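Cleaning and checking a school backpack between terms

Written by Mesfin Ayele for the Grinomton repair pages

A daypack that is used every school day should be cleaned twice a year. January is a good time for the first pass, before the new term starts. The method below is for unframed polyester or nylon packs with foam straps. It does not apply to leather, waxed canvas or packs with a sewn-in metal stay.

What you need

A bowl of lukewarm water, 2 liters
Mild liquid soap, 8 ml
A flat sponge pad
A soft toothbrush
A plain white eraser or a pencil eraser block
Small scissors
A dry towel

Step 1. Empty and shake out

Open every zipper to its full length. Take out the contents, turn the pack upside down and shake it. Turn the main compartment lining outward as far as it will go and brush the seams toward the opening. Crumbs and pencil shavings collect in the bottom corners, and if they get wet before they are removed they form a paste that is hard to get out of the stitching.

Weigh the pack empty. My test pack, a Turside of the ordinary school size, came to 439 g. Write the figure down – it is used in Step 6. 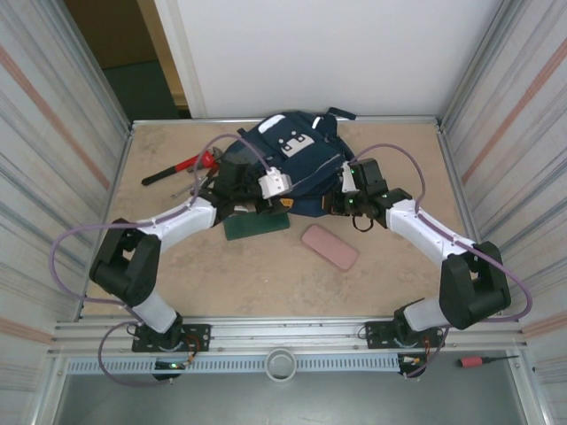 Dark fabric shows dust and soap residue more than dirt, so the dry work comes first. Go over the whole outer shell with the toothbrush, always in the same direction. Printed areas need a lighter hand. On a navy pack with a white patch on the top flap, such as this one, keep the brush off the print and work only up to its border. A light zipper pull tends to pick up gray marks from fingers; rub it with the eraser, wipe it, and repeat. Keep the sponge for the wet stage and the eraser for the dry stage.

Step 2. Trim and inspect the webbing

Pull each webbing strap through its buckle to the end. Look for fuzz along the edges. Cut loose threads to 2 mm and leave them. Do not pull them, as a pulled thread can open a bar tack. Check the haul loop at the top by holding the pack down with one hand and pulling the loop firmly with the other. If the stitches spread, the loop has to be resewn before the pack is loaded again.

Step 3. Wash the shell

Mix the soap into the water. Wet the sponge, squeeze it out, and wipe from the top of the pack down. The fabric should be damp on the surface only. Stubborn spots can be rubbed with a P 400 abrasive pad on the rubber base of a pack that has one, but never on woven cloth.

Step 4. Wash the shoulder straps

The straps take up more sweat than any other part and need the most time. Treat the smooth face and the mesh separately:

Smooth face: wipe along the length of the strap.
Mesh: dab with the toothbrush and soapy water, then press with the towel. Scrubbing snags the holes.
Reflective bands: wipe once with clean water. Soap film dulls them.
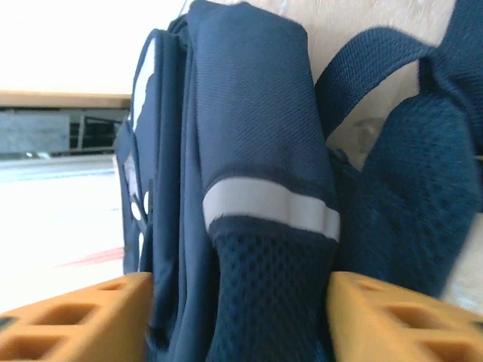 Press the foam between finger and thumb at several points while the strap is still damp. It should return to its shape at once. A spot that stays flat has broken down, and washing will not bring it back.

Step 5. Rinse and dry

Wipe everything again with clean water. Hang the pack upside down with all zippers open, out of direct sun. Do not use a tumble dryer or a radiator – heat can loosen the coating on the inside of the fabric.

Step 6. Weigh again

When the pack weighs the same as it did in Step 1, or slightly less, the foam is dry. Run a Trakmont wax stick along the zipper teeth, close and open each zipper twice, and wipe off the excess.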